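4.2 What changed at the packing counter

Most earlier studies of small-shop automation look at output. We wanted to know what a shift feels like once a robot hand takes over part of the handling, so we spent 19 shifts at the Rellorham counter and talked with the staff at the end of each one. The site packs and tidies small household goods by hand, and three people share the counter at any time. What we found there was livelier than we had hoped!

The robot did not arrive as a finished helper. For the first weeks the staff adjusted their own habits more than the software was adjusted – they moved things closer together, turned items toward the hand, and argued (cheerfully, for the most part) over where a lid should go.
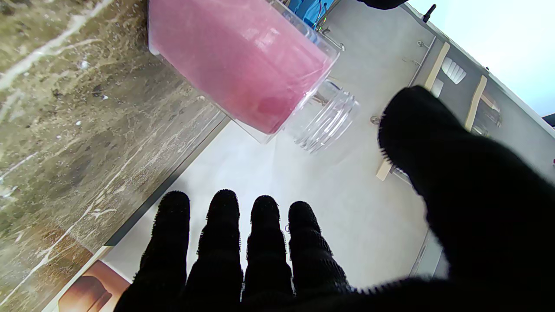 Placement became a skill in its own right. Before the robot, a worker set an item down wherever there was space and picked it up again without thinking. Now the same worker plans for a second pair of fingers with a different reach. A clear plastic container of pink material, tilted, with its screw-top lid resting close to the rim, is a good case: a person takes in both parts at a glance, while the hand has to deal with see-through walls, bright reflections, and a separate piece. Staff began calling these "two-part jobs" and talked about them with real interest. Several said they had never before been asked what made an object hard to pick up, and they had a great deal to say. Their remarks were far more useful to us than the error logs from the same period.

The Dellton site, which we visited second, had the same robot and a different division of labor. There, one person stayed with the hand for a full shift and the others worked apart from it. This made the handoffs smoother, but the talk about objects dried up, and newer staff learned less from it. At Rellorham the role rotated every two hours. 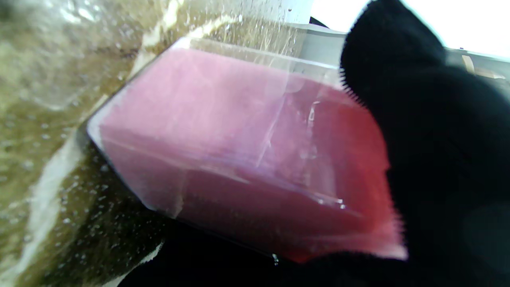 Figure 3. The black hand holding a clear, glossy box-shaped object with pink and red inside, over a brown marble-patterned surface.

Chaiyaporn, lead author and field researcher, Ellbridge

Grip was the other subject that staff kept coming back to. With the fingers against the object from the right and from below, as in Figure 3, much of it stays open to view, and workers at both sites said they liked being able to see what was being held. They used that view to decide when to step in. Over time they stepped in later, and they described the change as learning to wait. We find this very promising. Waiting was also the part of the job that some people disliked, as it left them standing with idle hands, and three of those we interviewed asked for a second task to fill the gaps. Rellorham tried this in June. The results are reported in Section 4.3, together with the changes to break times that followed.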